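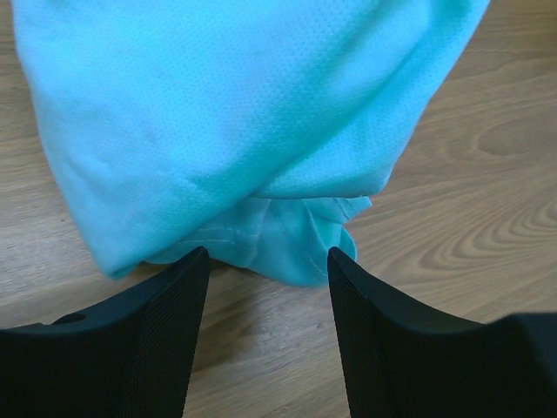 Fig. 2. Turquoise mesh fabric, bunched up on a wooden surface.

Section 4: Washing sports kit and other mesh fabrics

This section covers the Sport programme on the Baidoo washing machine. It was written for the users' guide by Siv Backlund and checked by Selim Yazıcı, who disagreed with parts of step 6. His version has been kept.

The maker's leaflet says Sport will "refresh and restore" technical fabrics. We can't find anything it restores. It is a cool wash with a slow spin and one extra rinse, and used as such it does a decent job.

4.1 Before you start

1. Read the care label. If it disagrees with this guide, follow the label.
2. Close all zips and fasten any hook-and-loop tabs. Open tabs catch on mesh and pull threads.
3. Turn shirts inside out. Printed numbers and badges crack sooner when they rub against the drum.
4. Shake out anything that has been sitting in a ball. A shirt that goes in bunched up tends to come out bunched up, with powder in the folds.

CAUTION: Do not put towels in with mesh fabrics. They shed lint, and it is a nuisance to pick out of the small holes.

4.2 Running the programme

5. Load the drum to half full at most. The panel will accept more without complaint, but the load sensor seems to go by weight, and sports kit weighs next to nothing. Judge by eye.
6. Add detergent to the left-hand drawer. Use half the dose printed on the packet for a light load. Liquid is the safer choice on a cool wash. Special sports detergents cost a good deal more, and in our own washes we couldn't tell the difference.
7. Leave the softener drawer empty. Softener coats the fibres and the shirt stops drawing sweat away from the skin, assuming it ever did.
8. Turn the dial to Sport and press Start. The door locks after 10 seconds.
9. When the display shows End, wait for the click before pulling the handle.

Note: The display may show 17 minutes left for a good while longer than 17 minutes. Treat the countdown as a rough guess. If it has not moved after half an hour, see Section 9, Faults.

Note: The Fresh+ button adds 12 minutes and a burst of warm air. The leaflet claims it removes smells. Abdul-Rahman Essien tried it on football socks for a month and went back to washing them twice.

4.3 Drying

10. Take the load out straight away. Damp kit left in a closed drum will smell by the next morning, whatever programme you picked.
11. Pull each piece gently into shape and hang it from the hem, out of strong sun. Bright colours fade on a south-facing line, including those sold as fade-proof.
12. Leave the machine door ajar until the rubber seal is dry.

CAUTION: Do not tumble dry on High. Some labels allow Low. We still wouldn't do it with anything that has a glued badge - the glue softens and the edges lift.

4.4 If the smell stays

Soak the item in cool water with a cup of white vinegar for an hour, rinse well, then run Sport again without Fresh+. Never mix vinegar with bleach, as this gives off a poisonous gas.

If a second wash makes no difference, the machine may be the source. Clean the seal and filter (Section 7), then run the hottest programme with the drum empty. The Custoler cleaning tablets mentioned in the leaflet are optional, and the hot wash alone was enough on both machines we tried.

Section last checked Wed 16 October. Corrections to Selim Yazıcı.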